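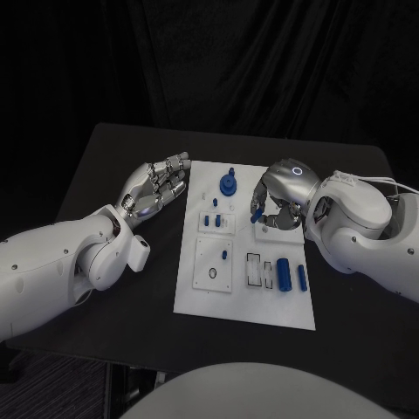

白いボードと青・白の部品

報道関係者各位
2018年4月14日
株式会社クナード(Kunard)

純銀製チェーンブレスレット「Degefa」を発売
留め具の交換に対応、修理と長さ調整の受付も同時に開始

シルバーアクセサリーの企画・製造・販売を行う株式会社クナード(以下、Kunard)は、純度999の純銀を使用したチェーンブレスレットの新シリーズ「Degefa(デゲファ)」を発売します。初回の生産数は500本で、Kunard直営店、自社オンラインショップ、および取扱店のBamex(バメックス)各店舗で販売します。

Degefaは、チェーン本体と留め具を別々の部品として設計したブレスレットです。留め具には、金具メーカーのFavico(ファビコ)と共同で開発した着脱式のクラスプを採用しました。留め具が摩耗した場合や、別の形に替えたい場合に、チェーンを切ったりロウ付けをやり直したりすることなく交換できます。

発売に合わせ、Degefaを対象とした長さ調整、磨き直し、留め具交換の受付を開始します。長さ調整の料金は1回3000円(税別)です。購入した店舗にかかわらず、保証カードを添えてお申し込みいただけます。

■開発の背景

Kunardの修理窓口に寄せられるブレスレットのご相談は、留め具に関するものが最も多くを占めています。バネが弱くなって閉まりにくい、引き輪の先が変形した、片手で留められないので着けなくなった、といった内容です。チェーンそのものには傷みが少なく、留め具だけを直せば使い続けられる品物が多数あります。

これまでの製品では、留め具をチェーンの端にロウ付けした丸カンで固定していました。この構造は外れにくい反面、交換のたびに火を入れる必要があり、仕上げの色や艶を全体でそろえ直す作業が発生します。いぶし仕上げの製品では、いぶしを一度落としてからかけ直すことになり、お預かりの期間も料金もかさんでいました。

また、ブレスレットは指輪に比べてサイズの種類が少なく、店頭で試着しても「少し長い」「あと一コマ詰めたい」という理由で購入を見送るお客様がいらっしゃいました。購入後に体格が変わったため長さを変えたいというご要望もあります。

Degefaは、この二つの課題に対応する製品として企画しました。開発は昨年の11月に試作を始め、チェーンのコマの形と留め具の受け側の寸法を繰り返し見直したうえで、今回の仕様に決定しています。

■製品の特長

1. 純度999の純銀を使用
チェーン本体には、純度999の純銀を使用しています。シルバーアクセサリーに広く使われるスターリングシルバー(925)に比べ、白く柔らかい色合いが出ます。純銀は柔らかく変形しやすい素材のため、Degefaではコマの断面を太めに取り、線材を引いたあとに表面を打ち締めて硬さを補っています。コマの合わせ目はすべてロウ付けで閉じました。

銀の色は、着用とともに少しずつ変わります。Degefaの表面には変色防止のめっきを施していません。磨き直しを受け付けるうえで、めっき層があると部分的な補修が難しくなるためです。使用後に柔らかい布で拭いて保管していただくと、購入時に近い色を長く保てます。

2. 着脱式クラスプ
留め具は、チェーンの両端にある受け金具に差し込み、小さなピンで固定する方式です。ピンは専用工具で抜き差しします。工具は店舗に備え付けており、店頭での交換作業はお待ちいただいている間に終わります。手で引いただけではピンが抜けないよう、受け金具の内側に段差を設けました。

受け金具とピンはFavicoが製造しています。受け金具は強度を優先してスターリングシルバー製とし、ピンにはステンレスを使いました。このため製品の刻印は、チェーン本体側に「999」、受け金具側に「925」をそれぞれ打っています。

3. 三種類の留め具
発売時に用意する留め具は次の三種類です。

・カニカン型:レバーを引いて開閉する標準的な形です。すべてのDegefaに標準で付属します。
・差し込み型:板状の金具を箱に差し込んで留めます。表面が平らで、シャツの袖口に引っかかりにくい形です。
・マンテル型:輪に棒を通して留めます。バネを使っていないため、片手での着脱に向いています。

いずれの留め具も単品で購入できます。チェーンの太さが異なっても受け金具の寸法は共通で、手持ちの留め具をほかのDegefaに付け替えることも可能です。

4. 装飾を抑えたデザイン
チェーンは小判形のコマを基本とした二種類で、模様や石留めなどの装飾はありません。腕時計と同じ腕に着けることを想定し、コマの角はすべて丸めました。仕事の場でも着けられる男性用のブレスレットとして設計していますが、長さの設定により性別を問わずご使用いただけます。

■仕上げについて

仕上げは、鏡面、つや消し、いぶしの三種類から選べます。

鏡面仕上げは、バフで磨いたあと、コマの内側を糸で一つずつ磨きます。つや消し仕上げは、600番の研磨紙で表面の目を一方向にそろえたものです。いぶし仕上げは、全体を黒く変色させてから表に出る面だけを磨き、コマの重なる部分に黒を残します。

つや消し仕上げは、着用しているうちに腕や袖と擦れる面から艶が出てきます。元のつや消しに戻したい場合は、磨き直しの受付で仕上げを指定してください。磨き直しの際に、購入時と異なる仕上げへ変更することもできます。ただし、鏡面からいぶしへ変更したあと再び鏡面に戻す場合など、変更を繰り返すと表面がわずかずつ減るため、受付時に担当者が状態を確認します。

■デザイン担当のコメント

Degefaのデザインを担当したLaurinda Bettencourt(ローリンダ・ベッテンコート)は、次のように述べています。

「最初に決めたのは、留め具を隠さないということです。ブレスレットの留め具は手首の内側に回して見えないようにするのが普通ですが、着けている本人は一日に何度も触れます。触ったときに角が当たらず、どちらが開く側か指先で分かる形にしたいと考えました。試作では差し込み型の向きを左右入れ替えたものも作り、利き手の違う社員に着けてもらって、どちらの手でも無理なく扱える位置を探しました。

チェーンのほうは、逆にできるだけ何もしていません。純銀は光の映り方が柔らかいので、コマの形が単純なほうが色がよく分かります。細いほうのチェーンは、腕時計と重ねて着ける方に選んでいただければと思います。太いほうは一本で着けたときの重さを大事にしました」

■修理・調整の受付について

Degefaを対象とした修理・調整の内容は以下のとおりです。

・長さ調整
コマの取り外し、または追加により長さを変更します。料金は1回3000円(税別)です。コマを追加する場合は、追加分の材料費を別途いただきます。取り外したコマは、完成品と一緒にお返しします。返却されたコマは、後日長さを戻す際にそのまま使用できますので、保管をお願いします。

・磨き直し
購入時の仕上げ、またはご指定の仕上げに磨き直します。料金は傷の深さによって異なり、現物を確認してからお見積もりをお出しします。お見積もり後のキャンセルも可能で、その場合の費用はかかりません。

・留め具交換
留め具の代金のみで、作業料はいただきません。Kunard直営店とBamex各店舗では店頭で作業します。オンラインショップで留め具をご注文の場合は、チェーン本体を工房へお送りいただくか、最寄りの店舗へお持ち込みください。

・受け金具の交換
強い力が加わって受け金具が変形した場合に行います。ロウ付けを伴う作業となるため、工房でのお預かりとなります。

お預かりの際には、ブレスレット本体と保証カードが必要です。保証カードを紛失された場合は、刻印の製造番号で購入の記録を照合します。箱や袋は不要です。贈り物として購入された品物も、受け取った方ご本人からお申し込みいただけます。

なお、他社製のブレスレットや、Degefa以外のKunard製品に今回の着脱式クラスプを取り付ける加工は、現時点では受け付けていません。従来製品の修理は、これまでと同じ窓口で承ります。

■工房責任者のコメント

修理と調整を行うKunard工房の責任者、Kamlesh Bhatt(カムレシュ・バット)のコメントは次のとおりです。

「純銀のチェーンは、火を当てると柔らかくなります。そのため、長さ調整でコマを一つ外すだけでも、つなぎ直したあとに周りのコマを硬く締め直す工程が要ります。工房ではこの作業のための治具を新しく作りました。料金を一律にできたのは、どの位置のコマでも同じ手順で作業できるようになったからです。

お預かりするときには、普段着けている腕と、時計と一緒に着けているかどうかを伺います。傷の付き方や伸び方がそれによって変わり、外すコマの場所も変えることがあります。ご自宅で液体の洗浄剤に長く浸けると、いぶしが落ちてしまいますので、汚れが気になるときは薄めた中性洗剤で洗い、水気を拭き取ってください」

■販売店舗とお渡しについて

Kunard直営店では、二種類のチェーンと三種類の仕上げをすべて展示し、試着を受け付けます。店頭にはサイズ確認用の見本を用意しており、希望の長さをその場で確かめてからご注文いただけます。標準の長さの製品は当日お渡しし、長さの変更を伴うものは工房で調整してからのお渡しとなります。購入時の長さ調整は無料です。

Bamex各店舗では、鏡面仕上げといぶし仕上げを中心に取り扱います。つや消し仕上げは取り寄せとなります。留め具は三種類とも店頭に在庫を置き、交換作業にも対応します。

オンラインショップでは、手首の採寸に使う紙のメジャーを無料でお送りしています。手首の骨の出た部分のすぐ上を、紙が軽く触れる程度に巻いて測ってください。着け心地の好みによって、測った寸法に加えるゆとりが変わります。腕に沿わせて着けたい場合は指が一本入る程度、緩めに着けたい場合は指が二本入る程度が目安です。届いた製品の長さが合わなかった場合は、未使用のものに限り、初回の調整を無料で承ります。

■製品概要

製品名:Degefa(デゲファ)
種類:チェーンブレスレット
素材:チェーン本体 純銀(999)、受け金具 スターリングシルバー(925)、ピン ステンレス
チェーン:細、太の二種類
仕上げ:鏡面、つや消し、いぶし
標準付属の留め具:カニカン型
別売りの留め具:差し込み型、マンテル型
付属品:保証カード、磨き布、保存袋
初回生産数:500本
価格:チェーンの太さと長さにより異なります。各販売店舗およびオンラインショップの製品ページに掲載しています。
販売:Kunard直営店、Kunardオンラインショップ、Bamex各店舗

■ご使用にあたっての注意

・温泉や入浴剤を入れた浴槽では外してください。硫黄分により黒く変色します。
・ゴム製品と一緒に保管すると変色することがあります。付属の保存袋に入れて保管してください。
・就寝時や運動時の着用はお控えください。強く引かれるとコマが伸びることがあります。
・ピンをご自身で抜き差しすると、受け金具の内側を傷める場合があります。交換は販売店舗または工房にお任せください。
・肌に異常を感じた場合は着用をやめ、専門医にご相談ください。受け金具の925は銀と銅の合金です。金属アレルギーのある方は、購入前に店頭の担当者へお申し出ください。

■今後の予定

初回生産分の販売後は、受注の状況を見ながら追加生産を行います。追加生産分についても、素材、寸法、刻印の仕様に変更はありません。初回生産分の留め具と追加生産分の留め具は、相互に交換できます。

留め具については、Favicoと共同で新しい形の検討を続けています。現在は、マンテル型の棒を短くしたものと、磁石を補助に使ったものを試作しています。磁石を使ったものは、腕時計への影響を確認している段階で、発売するかどうかは決まっていません。

同じ受け金具を使ったネックレスについても企画を進めています。仕様と発売の時期は、決まり次第お知らせします。

■会社概要

会社名:株式会社クナード(Kunard)
事業内容:シルバーアクセサリーの企画、製造、販売および修理

■取材・画像提供について

製品サンプルの貸し出し、デザイン担当および工房責任者への取材は、Kunard広報担当までお申し込みください。サンプルの貸し出しは、チェーンの太さと仕上げをご指定いただいたうえで、在庫の範囲内で対応します。撮影後は、磨き布で軽く拭いてからご返送ください。誌面や記事に掲載される際は、製品名の表記を「Degefa」または「デゲファ」のいずれかに統一していただくようお願いいたします。

本リリースに記載の内容は発表時点のものです。価格や仕様は予告なく変更する場合があります。

本件に関するお問い合わせ先
株式会社クナード 広報担当

以上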